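# About Ternham Furniture Repair

Small shop, two owners, one very loud compressor. We fix furniture people want to keep. Chairs mostly. Dressers, desks, the odd piano bench.

Yee-man Chiu started it in her garage after a neighbor put a perfectly good rocker out on the curb. Leonie Pomare came in three years later with her own clamps and a van. We've been in the old Harnard building on the corner ever since, ground floor, green door, ring twice.

## What we do

- Loose joints, wobbly legs, split seats
- Drawers that stick or drop
- Hinges, catches, knobs, door fronts
- Refinishing (slow. ask first)
- Cane and rush seats, Leonie only, so theres a wait

No upholstery. We used to, we were bad at it. Try Navickas, two blocks up, tell them we sent you.

Small stuff is welcome too. Bathroom cabinets, spice racks, dollhouses, jewelry boxes. Lots of shops won't look at anything under a certain size. We will, same bench rate.

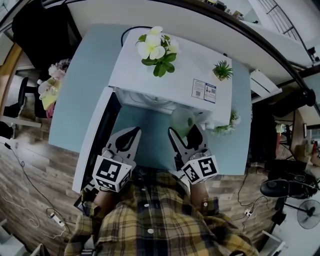 *Small white cabinet, pale blue table.*

## How it works

Send a photo or just bring it in. We look, we give you a price on paper, you think about it. Under $60 we usually do it the same week. Bigger jobs go on the board and right now the board is full until March, sorry. Half up front for anything over $700.

We don't chase you for pickup but after 13 weeks we do start charging storage. It's on the ticket.

## Classes

Saturday mornings, 3 people max. Bring a chair you don't mind arguing with. Glue, clamps and coffee included. Undach Adult School runs the sign-up for us, so call them and not the shop, we don't have the list.

## Delivery

Leonie drives Tuesday afternoons. Ternham and the near side of Harnard Road only. Stairs are extra, more than two flights and you'll need to find a freind to help carry.

## Prices, hours

Bench rate is posted by the register and was last changed 31/07/2025. Open weekdays 9 to 4, closed for lunch when we remember to eat it. Phone is better than email. If it goes to the machine leave your name AND what's broken, Yee-man calls back after closing.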